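Prarnano pauses toothbrush task after gripper fault, and says what it's doing about it

From Ilgın Yazıcı, head of training data, Prarnano. For release Thursday.

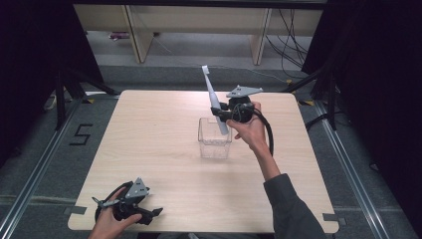

I'd much sooner be writing to you about something going well. But we promised our partners we'd be open when things break, and in April something broke, so I'm going to tell you about it in plain words and then tell you what's changed.

We teach robots small household jobs by having people do those jobs first with hand-held grippers. One of the jobs is putting an electric toothbrush into a cup. It sounds like nothing at all! It's fiddly, though, and it's one of the tasks our customer Cindton asked for by name, for the bathroom helper they're building under the project name Roko.

During a morning session one of the grippers kept closing after the operator had let go of the trigger. The fingers should open the moment the trigger is released. On this one they carried on squeezing, and the person holding it, Brodie Tautahi, had a fingertip between them while he was straightening a brush. He got a pinch and a bruise. He went to the first aid room, had it looked at and was back at his desk after lunch, and he's told me I may say so here. I'm very glad it wasn't worse, and I've said sorry to him in person – I'd like to say it again now.

We stopped every session at that site the same morning. Orhun Tuncer and his workshop team then took all 16 grippers off the stations and went through them one at a time. They found the same fault in two more. The cable that carries the trigger signal bends where it leaves the body of the gripper, and on those three units the wire inside had started to break. When the signal dropped out, the motor simply held on to the last order it had been given, and if that order was "close", it closed.

That last part is our mistake and I don't want to hang it on the cable. Cables wear. A gripper that loses its signal ought to let go, and ours didn't, as we had set it up to hold so that people wouldn't drop things halfway through a recording. We picked tidy recordings over a safe default. It was me who signed that off, last year, and I should have asked more questions than I did.

So, on to the repairs. Any gripper that loses its signal for more than 35 milliseconds now stops driving and opens. Yes, that means the odd toothbrush will end up on the table or the carpet, and we can live with that. Every cable has been swapped for a softer one made by Polat, with a sleeve at the bend, and operators now do a short squeeze-and-release check on both hands before they start. If it feels wrong they put the gripper down and call the workshop, and they're paid for the wait.

There's a data side to this too. Erhan Canpolat went back over everything recorded with the three faulty units and pulled 115 recordings, all of them from the toothbrush task. In 88 of those you can find a spot where the fingers and the trigger disagree. The others looked fine to him, but we've held them back all the same. A robot that learns from a gripper that won't let go may well learn not to let go itself, and Roko is meant to work near people's hands and faces. None of the pulled recordings had been sent to Cindton.

Defne Sönmez, who looks after the Roko project at Cindton, was told on the day and came over to see the repaired grippers for herself. "I was cross for an hour, and then I was mostly pleased they'd rung me," she said. "We've asked to see the check sheets every week until the summer, and they agreed to it straight away."

The toothbrush task starts again next week with the repaired grippers, at half the usual number of stations to begin with. The other bathroom tasks will follow once Orhun is happy, and I've told him to take his time over it.

If you use hand-held grippers of a similar kind and would like our wiring notes and the new start-of-session check, we'll send you both for free. Ask for me or for Orhun through the Prarnano press desk.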